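Filed under: Budgets & Buying

Forty grippers before one robot: how Ningsih Pillai spends her money
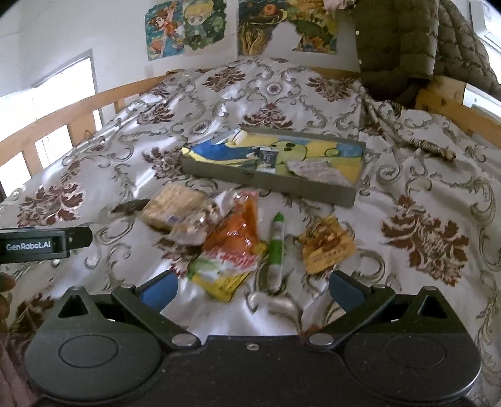

A hand-held gripper over a bedspread with snack packs and a pencil case.

Ningsih Pillai had 800 dollars a unit in her head when she started planning the home tidying project at Fidar. She got there, more or less, and she still lights up when she talks about the spreadsheet.

"I love this part!" she says. "People think buying is the boring bit before the fun starts. But what you buy decides what you can learn for a whole year."

Her plan puts hand-held grippers first, 40 of them, and holds off on robot arms until February. People take the grippers into ordinary bedrooms and kitchens and pick things up. Snacks are a favorite – shiny wrappers and crinkly plastic are hard to grasp well, and they cost next to nothing.

"My grocery line is tiny and I defend it like crazy," she says. "Crackers, pens, glue sticks. Brian wanted to cut it and I said absolutely not, cut my desk chair."

Brian Rashidi keeps the books, and he did win one argument. The first budget had no money for spare finger pads. Now it has 307 dollars set aside, plus a box of screws and 60 storage cards.

"Pads wear out," Rashidi says. "We learned that on the pilot in Ummont, where we had six grippers and, by the end, four we could use."

What would Pillai do differently? She would order chargers with the grippers, all from one place. She would also pay for more sorting time, a cost she guessed at and guessed low.

The arms are still being priced. Two quotes are in and a third is late. "I check my email at six in the morning for that quote," Pillai says. "I can't wait to see what it does to column F."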